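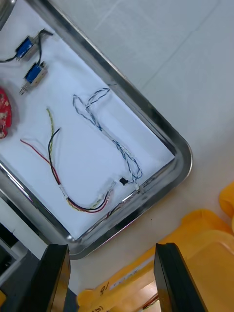

Last updated: August

The drawer under my workbench has been called the Rinaldi drawer for so long that I'd forgotten why. Rinaldi was the brand of espresso machine I took apart in our second apartment, meaning to fix it, and the drawer is where its insides went to live. Over the years they were joined by the insides of everything else. Printers, a bread maker, two door chimes, a toy crane. If you pulled the drawer all the way out it weighed as much as a medium dog and made a sound like a cutlery accident.

This month I emptied it. I had a reason, sort of. I'm building a little latch for the cabinet where we keep the cat food, one that a cat can't open with a paw, and for that I wanted a small solenoid. I knew I owned some. I have known I owned some for years, in the way you know you own a passport.

My method is a steel tray with something white in the bottom. I picked the habit up from a repair forum and have stuck with it because black screws and tiny black parts vanish in the clutter of any bench I've ever owned. On white they have nowhere to go. The rounded corners are good too, as nothing wedges itself in them and you can tip the whole business back into a box when you lose interest.

The rules are simple and I break them constantly. Things that move go at one end. Wires go in the middle, stretched out so you can see both ends. Anything I can't name gets put down wherever there's room and looked at sternly.

So, the solenoids. I found two, small blue push-pull ones, one in a metal bracket, and I was so pleased that I stopped work and had a sandwich. A push-pull solenoid is about the friendliest part there is. You give it current, a little rod moves. You take the current away and, if there's a spring, it goes back. You could explain it to a child or a landlord. I think these came out of a Brelerus ticket printer I bought at a yard sale for the case, but the case is long gone and I can't prove anything.

Next, the wire. Everyone who keeps a drawer like mine keeps too much wire, and most of it has a connector on one end that fits nothing you have ever owned. I've got a harness in red, black and yellow-green, part of it wrapped together in white, ending in a small white plug. I'd like to call it useful. The plug looks like the kind Flustonel used on their aquarium pumps, which would be wonderful news if I had a Flustonel aquarium pump, or an aquarium.

The blue and white twisted cable gives me more trouble, as I like it. It's long and neat-looking and has a white connector of its own. Long wire is very hard to throw out. Short wire you can let go of without a pang, but a long piece whispers that someday you'll need to reach something across a room. I tried to straighten the twists and it took the suggestion badly. It lives in a loose loop now, on its own terms.

Tiny black square things are their own category. I used to look them up. You get out the magnifier, you squint at the top, you type in whatever you think you read, and the internet offers you a hotel in Portugal. I now allow myself one attempt per part before it goes in the jar.

For storage I bought a Skadwood cabinet, the one with 14 little plastic drawers, and filled it in an evening. I put labels on the fronts. "Motors" and "Springs" went fine. "Switches" needed two drawers. By the bottom row I was getting tired and one of them says "Blue," which made sense at 11 p.m. and holds mostly things that aren't.

What's left over fits in 19 sandwich bags, and those are back in the Rinaldi drawer, where they've already started to settle. It closes now without the knee.

The latch isn't built. I need to find a power supply for it, and I'm pretty sure there's one in the hall closet, behind the vacuum cleaner, in the other box.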